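Irnix issue tracker
Ticket 2440: Gripper pads slip or hold on too long in toaster task
Component: end effector / pads
Reported: May 2023
Status: open, workaround in place
Affects: yellow printed gripper, pad set B, controller profile "soft"

Summary
Pad set B grips a slice of bread well enough to lift it, but the release over the toaster slot is unreliable. Pad set A releases cleanly and drops slices in transit. Both sets were run on the same printed fingers at the Flevport bench. Bench views follow.

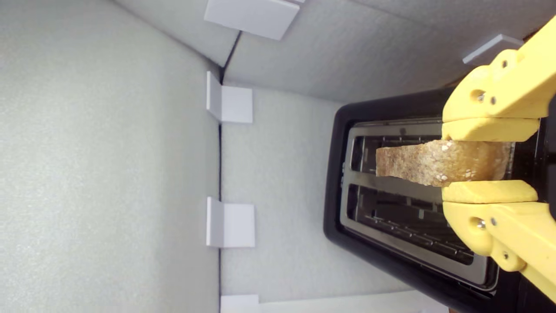
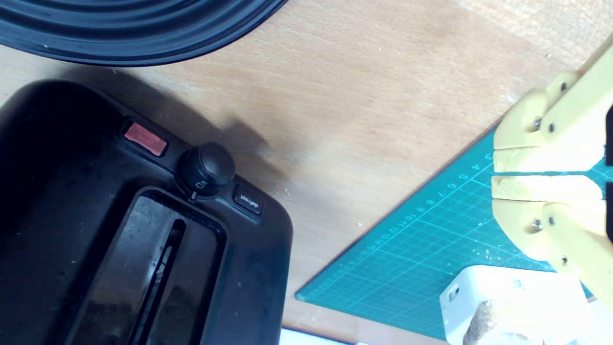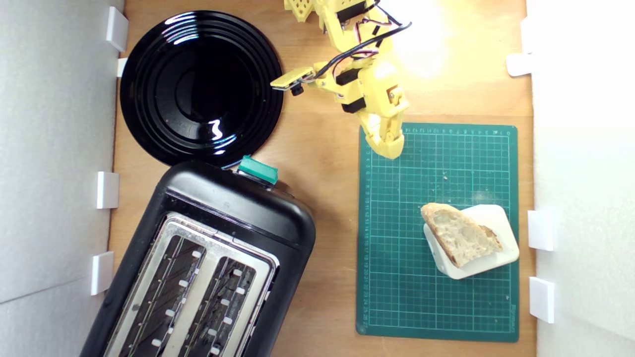

Steps to reproduce
1. Load controller profile "soft" and home the arm.
2. Fit pad set B. Tighten the finger screws by hand, then a quarter turn.
3. Run the pick routine on a slice of bread, gripping near one end.
4. Move to the hover point above the slot. Hold for five seconds.
5. Send the open command at the default rate.

Expected result
Both pads leave the bread within one control cycle of each other and the slice falls straight into the slot.

Actual result
One pad leaves first. The slice stays on the other pad, turns slightly and lands across the guide wires. The logged finger position looks normal throughout — the controller reports a full opening and raises no fault.

Test log

Run group 1, pad set B, default rate
10 attempts. Lift succeeded each time. Release failed on 5. No change after wiping the pads.

Run group 2, pad set A, default rate
10 attempts. Release was clean whenever the slice reached the hover point, but the slice was lost on the way in several runs, mostly during wrist rotation. Raising the grip force cured the drops and crushed the crust.

Run group 3, pad set B, Bondarchuk controller
Swapped the controller board and kept the arm, fingers and pads. Same failure. The Bondarchuk board has a finer current reading, and it shows a small step as the first pad lets go. The stock board does not resolve this. Controller ruled out as the cause, but the trace is useful and is attached to the ticket.

Run group 4, pad set B, opening rate cut to 65 per cent
Worse. The slice hangs for longer and turns further before it drops.

Run group 5, pad set B, short reverse pulse before opening
The fingers close very slightly, then open at full rate. Release was clean on all 10 attempts. One slice lost a piece of crust.

Camera notes
The overhead view is good for checking the position of the toaster and the mat. It is poor for judging slot alignment, as the arm covers the slot at the hover point. The close view from the wrist side shows the pads and the slice edge and should be used for any release check. Exposure on the overhead camera needs to be locked before the run; auto exposure shifts when the arm crosses the bright side of the table and the slice detector loses the crust edge.

Analysis
Friction differs between the two pads once crumbs have built up on one of them. The linkage opens evenly, so the pad with the lower friction always goes first. Play at the finger screws adds to the effect but does not cause it: retightening between runs made no difference to the failure count.

Workaround
Enable pre_release_pulse in the "soft" profile. Brush both pads after every tray of bread. Do not use pad set A above the default grip force.

Still to do
— Repeat group 5 with fresh bread. Softer slices may mark badly under the pulse.
— Try the Clenimine pad material, which has a smoother face. Samples are due in August.
— Add a wrist-view check that the slice has left both pads before the arm retracts.
— Decide whether the stock controller needs a finer current reading. Moved to a separate ticket.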